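Gramwood Landing Historic Site – Opening Walkthrough, Checklist and Comments
City of Saluddale, Parks and Local History
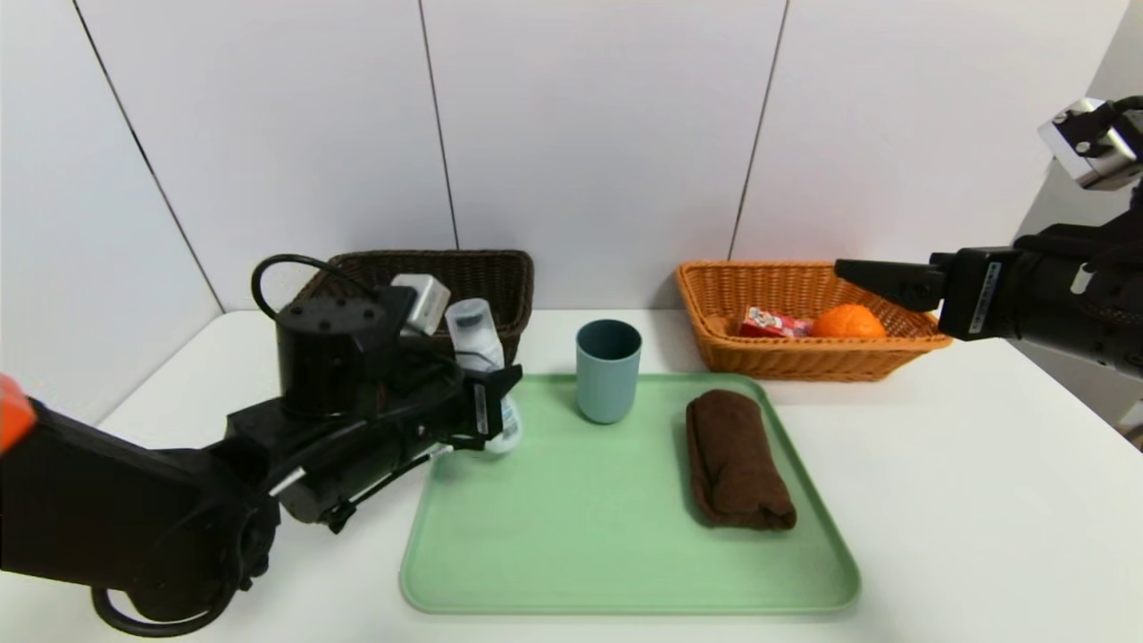 Suleiman Nnaji wants the landing steps checked before the cabin from now on, as the early visitors go straight down to the water and the cabin stays locked until 10 a.m. anyway. The order below has been changed to match.

Walkthrough done in April, before the Saturday opening. Inspector: Efua Appiah.
Marks used: OK, Fix (can open, repair needed), Hold (stays closed until repaired).

LANDING AND SHORE PATH

Landing steps, treads and nosings – OK
Landing steps, handrail – Fix
Lower bracket on the lake side turns by hand. Tightened for now. The screw hole is worn and needs a longer screw or a plug.

Shore path surface – Fix
Washout beside the second bench, wide enough to catch a stroller wheel. Two bags of path mix will do it. Cone left in place.

Water edge signs – OK
Faded but readable from the path.

Life ring and rope – OK
Rope replaced over the winter. Old rope is still in the shed and should be thrown out so it doesn't get used again.

MOUND OVERLOOK

Boardwalk decking, all 178 feet – Fix
Walked both sides. Raised nails near the first bend, hammered down. One board is soft at the end where leaves pile up. It holds weight. Replace before summer.

Boardwalk edge rails – OK
Overlook platform, posts and footings – OK
Dug back the soil on the north post to look at it. No rot.

Rope line along the mound – Hold
Two stakes are out and the rope is on the ground. People have been cutting across the slope, and there is a bare track now. The overlook can open but the side trail stays closed until the line is back up. Do not drive new stakes on the mound side. Use the old holes or ask the county archaeologist first.

Comment, S. Nnaji: Agree on the hold. Can we put the sign at the trail fork instead of at the rope? By the time they see it they have already walked the whole way.
Reply, E.A.: Yes, moved it.

WILELL CABIN

Front step and threshold – OK
Floor boards, main room – OK
Floor boards, back room – Fix
Same give by the north wall as last year. No worse. Keep the bench over it and keep groups out of that corner.

Chimney and hearth – OK, not for use
Damper closed and wired. Please leave the wire on. It was off when I got there.

Windows and shutters – Fix
East shutter hook missing. Tied with cord.

Smoke alarm – OK
Tested, new battery.

Fire extinguisher – OK
Gauge in the green, pin and seal in place. Tag is current.

Exit path clear – Fix
The folding chairs were stacked behind the back door again. Moved to the shed. The back door is the second way out and has to open all the way.

Posted room limit, 54 persons – Fix
Card has fallen behind the map case. Needs to be put back by the door at eye level.

Comment, S. Nnaji: New card printed, will bring it out with the shutter hook.

PARKING AND ENTRY

Gate and lock – OK
Accessible spaces, paint and signs – Fix
Paint is mostly gone on the left space. On the street crew's list.

Ramp to main path – OK
Lip at the bottom measured, under half an inch.

Path lights – Fix
Two out, both on the road side.

Trash cans and lids – OK

Visitor counter at the gate – OK
Read 1,644 at the time of the check. Not reset.

OPEN ITEMS

Handrail bracket, landing – Nnaji
Washout, shore path – parks crew
Soft board, boardwalk – parks crew, before summer
Rope line at mound – Appiah, with the county
Shutter hook and room limit card – Nnaji
Path lights – electrician called, no date yet
Paint, accessible space – street crew

Site may open Saturday with the side trail closed. Recheck the rope line and the handrail before the sign comes down. Copy of this sheet goes in the blue binder in the cabin and one to the city office.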